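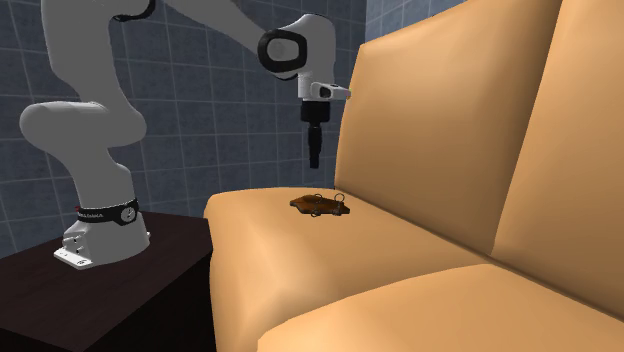
Search this list Search Advanced

Re: [gripper-sim] Which fingers for small things on soft furniture?
From: Agnes Åberg
Replies: 4 Shares: 15

Dear Vlastimil, dear all,

thank you for the fast reply in the morning. I quote the part that I want to answer:

> I do not believe the arm is your problem. You should keep the Franka
> and the controller as they are, change only the gripper, and run the
> same start poses again. If you change two things together you will
> learn nothing. Also please tell us where your cameras are, because in
> your first message this was not clear to me.
>
> Vlastimil Kubíček

I have now done as you advised. The arm is on the dark table against the sofa, and the controller gains are the ones that Lensa Negash posted to this list in July. For every gripper I used the same 834 start poses, with the small brown object on the seat cushion. I let the planner stop after 1,000 steps if it had not closed on anything.

The parallel gripper with slim fingers is still the better one when the object lies flat. It can come straight down, and the back cushions do not disturb it. Its weak side is the sideways error. If the wrist is turned a little wrong, one finger lands on top of the object and pushes it into the cushion, and our contact model does not like this at all.
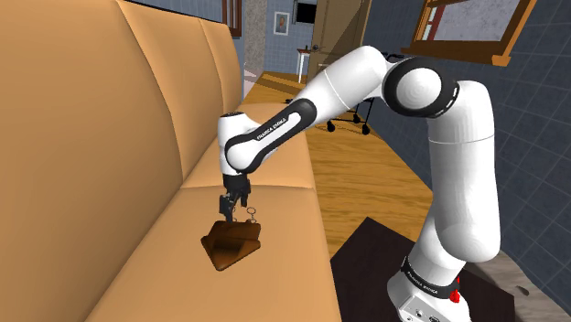 I also tried a longer approach, where the wrist stops 15 centimetres over the seat and corrects itself one time before it goes down. This helped, but it made each attempt slower. Liv Bråten asked me if the correction could be done during the movement. I think yes, but the Katiyar planner we use does not allow a new goal before the old one is finished. Maybe somebody has a patch?

Then the linkage gripper. It opens much wider, so the sideways error matters less. But the fingers move on a curve when they close, and the tips come lower than I expected. On a hard table I would simply add a fixed height. On a cushion I am not sure what is the right number, and for now I took the value from the Flalau notes.

About the cameras: there is one view from the side, which I use only for looking, and one close view that has the fingers in it. The close view is the one that goes to the controller. With the wide gripper the fingers take a good part of the bottom of the picture, and I had to mask them - otherwise the tracker followed the fingertip and forgot the object.

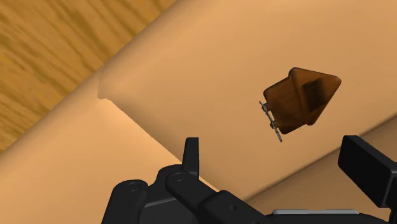 Filed under: Grippers / Camera placement

My questions to the list are these. Does anyone mask the fingers with the joint positions and not with a fixed shape? I use a fixed shape, and it is wrong as soon as the fingers close. And has anyone compared the two grippers with a stiffer cushion? Honeylyn Bañez wrote that she had such a model in the Flornivside set, but I could not find it under this name.

I can send my start poses to anybody who wants to repeat the test. Please write to me directly, as the file is too large for the list.

With kind regards,
Agnes Åberg

Recent on this list
Amero wrist mount, drawing with wrong hole distance
Contact stiffness for cushions and pillows
Re: Controller gains, second version
Masking the fingers in a close camera view
Flornivside set: where are the object names?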